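Trururlow Public Library
Thread: Changes to the lost property policy

1/ The Trururlow Public Library has revised its policy on lost and unclaimed property. The new policy applies at the main library on Kavum Street, the Ogundipe Branch and the reading room at Bremarix Hall. This thread sets out what has changed and what patrons should do if they have left something behind.

2/ The previous policy was adopted when the library had one building and one front desk. Items found at a branch were held there for a time, then sent to the main library, and records did not always travel with them. Patrons were sometimes asked to call three desks in turn. We regret the inconvenience this caused.

3/ In November, staff carried out a full review of unclaimed items at all three locations. The review recorded 146 items. Of these, 49 carried a name, a phone number or other information that allowed us to contact the owner directly. Those owners have been notified by phone or mail.

4/ The most common items were single gloves, umbrellas, reading glasses, water bottles and phone chargers. The review also recorded a trumpet mouthpiece, a framed diploma and a casserole dish with its lid. The owner of the diploma has been located.

5/ Under the revised policy, every item found on library property will be entered in one shared record on the day it is found. The entry will show the date, the building, the part of the building and a short description. Staff at any desk can search this record on a patron's behalf.

6/ Items will be held for 27 days at the location where they were found. They will no longer be transferred between buildings during that period. A patron who uses only the Ogundipe Branch may expect to collect a lost item at the Ogundipe Branch.

7/ After 27 days, unclaimed items in good condition will be donated. Items that are broken or cannot be safely reused will be recycled or discarded. Books that belong to another library system will be returned to that system by mail.

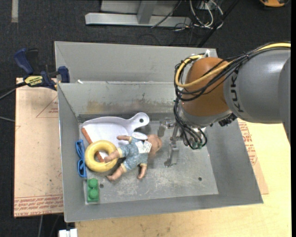 A gray metal bin with a few objects in the bottom.

8/ Certain items are handled differently. Wallets, passports, driver's licenses, bank cards and keys are placed in a locked cabinet on the day they are found. If they are not claimed within two business days, they are turned over to the Trururlow police department, and the record is updated to show this.

9/ Phones, tablets and laptops are also kept in the locked cabinet. Staff will not turn on a device, unlock it or attempt to read its contents. If a phone rings while it is in our care, staff may answer in order to tell the caller where it can be collected.

10/ Food, open drinks and used personal care products are discarded at the end of the day. Prescription medicine is held overnight and then taken to a pharmacy for disposal. Please contact us as soon as possible if you have left medicine at any location.

11/ To report a lost item, speak to staff at any desk or call the main number during open hours. Please be ready to give the date of your visit, the building and a description. A report may be made for another member of your household.

12/ To claim an item, patrons will be asked to describe it before it is shown to them. For items kept in the locked cabinet, photo identification is also required. Where the lost item is the identification itself, staff will compare the patron with the photograph on the card.

13/ Children may claim clothing, lunch boxes, toys and school supplies without an adult present. Phones and other devices will be released only to a parent or guardian, unless the child is able to unlock the device in front of a staff member.

14/ Several patrons have asked whether the library will post pictures of found items online. It will not. Past experience at other public buildings suggests that detailed postings make it harder to confirm ownership. General notices may be posted when an item appears to be of special value to its owner.

15/ Items left in study rooms after a reservation has ended will be treated as lost property once the room is needed by the next party. Staff will make one announcement before the items are removed. Bicycles left on the outdoor racks are covered by a separate city ordinance.

16/ The revised policy was approved on Wed 12 February and is now in effect. Items found before that date will be held for a further 21 days so that owners have a fair chance to come forward. Printed copies of the policy are available at each desk in standard and large print.

17/ Questions may be directed to Bukola Tijani, Head of Public Services, through the main desk. Written comments are welcome and will be considered when the policy is next reviewed. We thank our patrons for their patience while the shared record was being prepared.

Comments

mapleandthird
Does the two-day rule for keys count Saturdays? I work all week and can only get to Kavum Street on the weekend.

Trururlow Public Library
Thank you for your question. Saturday is not counted as a business day for this purpose. If you call to report your keys before they are transferred, staff can hold them until your next visit.

rjk_reads
That may be my casserole dish. Blue lid, left after the potluck at Bremarix Hall. I'll call tomorrow.

quietcarriage
Glad to hear about the single record. I chased one umbrella through all three buildings last year and ended up buying another.

Dottie P.
Where do the donated coats go? I have a few at home I'd like to add.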